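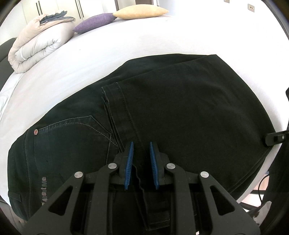 Capucine Lemaire asked at the end of last session whether we could please stop pretending that anyone reads a care label, and if a fabric has to be explained by its label then hasn't the designer already failed? I promised I'd start with that this week, so let's go.

Week 2: Denim, dye and why it fades

First, Capucine, I half agree with you. Most people wash everything at the same setting and hope for the best (I do it too when I'm tired). But I don't think the designer has failed. Denim is a strange cloth and we all treat it like a plain one. By the end of today I'd like you to be able to look at a worn pair and say what happened to it.

The weave. Denim is a warp-faced twill. The warp threads run the length of the cloth, and they're the ones that get dyed. The weft threads run across and are usually left white. Each weft passes under two or more warps, so most of what shows on the front is dyed yarn, and most of what shows on the back is pale. Turn up a cuff and look! With black jeans, check the inside first, as some makers dye the weft as well or dye the whole garment after sewing, and then you won't get that pale inside at all.

The dye. Indigo doesn't soak right through cotton the way you'd expect. The yarn is dipped, lifted into the air, and dipped again, and the color builds up in a ring on the outside while the core stays white. People call this ring dyeing. Rub the outside off and the white shows, so you get those pale lines at the knee and hip. Black is a different story. Sulfur black is the common one, it's cheap and dark, and it tends to go gray or a bit brownish with washing. If anybody asks you why their black jeans turned charcoal, now you know what to tell them.

Ysaline Hervieu's swatch book from Vandetov is on the side table, and please be gentle with it, the spine is going. Look at swatch 292 and then swatch 900. Same weave, same weight, different dye. I always get those two mixed up until I flip them over. The Marty samples are in the drawer underneath, but skip those until we get to stretch.

Washing. Cold water, inside out, and not too full a drum. Turning them inside out moves the rubbing to the side you don't see. It won't stop fading, it slows it down. Vinegar in the rinse to "set" the dye is something I hear every February when this class starts up again, and I'm sorry, it won't fix a dye that wasn't fixed at the mill.

Reading: the Clallitz chapter on yarn, but you can skim the part on spinning. The Taltari handout is better on sulfur dyes and a lot shorter. Its shelf number is 3133 if you want the paper copy.

For next time, bring one old piece of denim you don't mind cutting. We'll pull some warp threads, snip them across and look at the ends under the magnifier. Small sharp scissors if you have them.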